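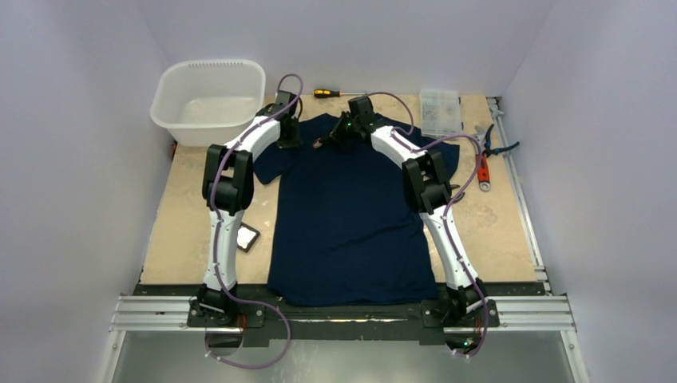 The rule sheet at Gaster's shirt-folding cells started as one page. The floor lead who keeps it would like it to be one page again.

"Every line on there is something somebody did," she says. "Most of them I did."

Her shop in Mallness runs two-armed cells that fold T-shirts, all day, with varying amounts of dignity. The first rule is that both grippers take the collar before anything lifts. One arm going early is how you get what the crew calls a flag.

The second rule is about hands. Nobody reaches over the rail while the arms have power, including to fix a sleeve. "Especially to fix a sleeve," she says. "It's always a sleeve. People who'd never touch a moving saw will lean right in for a sleeve."

A green light, she adds, means the thing is on. It has never meant it is friendly.

Cables get a rule to themselves. Each one needs enough slack for the arm's full reach and gets checked by eye at the start of a shift, then again after 500 folds. The old figure was 1020, copied from a manual for a different machine. It stayed up until August, when someone finally asked what it was for.

And tools? The sheet says screwdrivers and pliers go back in the drawer before a run. I ask how that one is going.

"It's the rule with the most underlining," she says.

She has read the longer standards, and signs off on them. The Petrenko guide, which the insurer likes, comes to 80 pages and spends four of them defining "operator." She keeps it in the office, under the kettle.

New staff get the sheet, a walk around the cell and a go at the stop button, which they must press on a running machine before they're allowed to start one. Some apologize to it. The Turarow site has asked for a copy, and she is sending it once she's cut the part about coffee down to a paragraph.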